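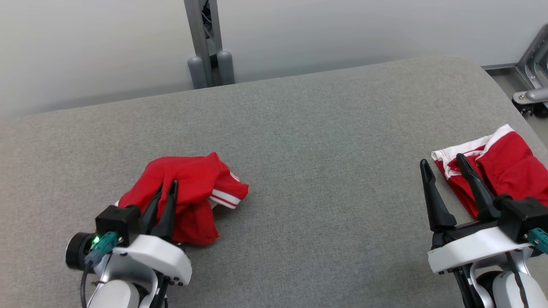

Usby Storage Ottoman Bench, Woven Gray

Item 653. In stock. Ships flat in one carton.

The Usby is a long upholstered bench with a hinged lid and one open compartment underneath. It works at the foot of a bed, along a hallway wall, or under a window. The seat is padded foam over a solid base, and two adults can sit on it side by side.

Cover

The cover is a woven polyester blend in flecked gray. It is fixed to the lid and sides and can't be taken off for washing. Vacuum it with a brush head. For spills, blot first, then use a damp cloth and a little mild soap. Don't use bleach or a steam cleaner. New clothes in dark or bright colors can leave dye on any light fabric, so wash them once before leaving them on the seat.

Size and weight

Length: 56 inches
Seat padding: 5 inches
Legs: screw-in, beech, natural finish

The lid stays open on two soft-close hinges. Leave a small gap between the bench and the wall — the back edge of the lid swings out slightly as it lifts.

Assembly

The side panels, base and lid come separate. You will need a Phillips screwdriver. The hex key is in the bag with the hinges. Attach the legs last, with the bench turned over on a rug or blanket. Tighten all screws again after the first month of use.

The compartment has a thin lining and is meant for blankets, sheets and clothing. It isn't airtight. If you store winter things in it over the summer, put them in a zip bag first.

Which one to choose

The Celalis bench is the same length with a lower seat and no storage. The Slanina has the same compartment but a tufted top, and it takes longer to vacuum. If the bench will get daily use as a place to drop laundry or sit and tie shoes, the flat top of the Usby is easier to keep clean.

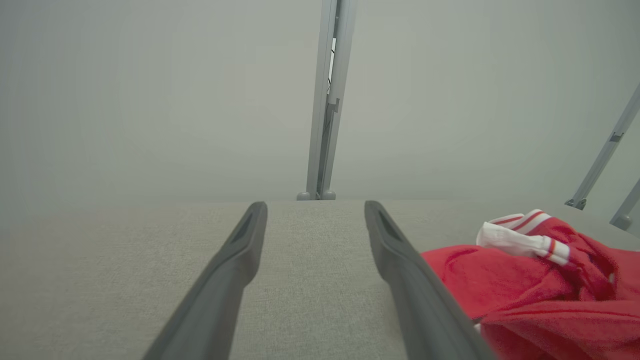 Kastodano wrote that the bench was simple to put together but the hinge screws were tight going in, and that a drop of dish soap on the threads helped. The foam was firm in February and has softened a little with use, the review added, and the lid still closes slowly.

Returns are accepted on unassembled benches in the original carton. Replacement legs and hinges are sold separately.

578 shares
5 comments

Related items
Celalis Bench, Low Seat
Slanina Tufted Storage Bench
Usby Footstool, Woven Gray
Usby Replacement Hinge Set
Beech Legs, Set of Four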